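Fumitz Opens Trials of Two-Arm Linen Kit, Holds Back on Speed Claims

SUSORDALE, March – Fumitz today opened trial bookings for Surnwood, a two-arm tabletop kit meant to put pillows into pillowcases for hotels and commercial laundries. The company is not calling it a replacement for laundry staff, and it advises buyers to distrust anyone who does.

"We have sat through plenty of demos where a robot handles one perfect towel and the lights go down," said Väisänen, product lead at Fumitz. "Pillowcases twist and bunch. A person does the job in seconds. Ours is slower, and a buyer should ask how much slower before signing anything."

Trial sites get the kit for 3 months. Each must log 200 pillows using its own linen, and Fumitz will publish every result, dropped pillows included. No throughput figure will be given until then.

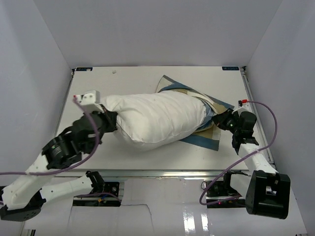
Stuffing is also only part of the work. Surnwood does not sort, iron or stack, and Fumitz has no date for any of those. Sites with fewer than 100 beds are unlikely to see a payback and are asked not to apply.

Trials are limited to 2 sites. Pricing has not been set.

Contact: Fumitz press desk, Susordale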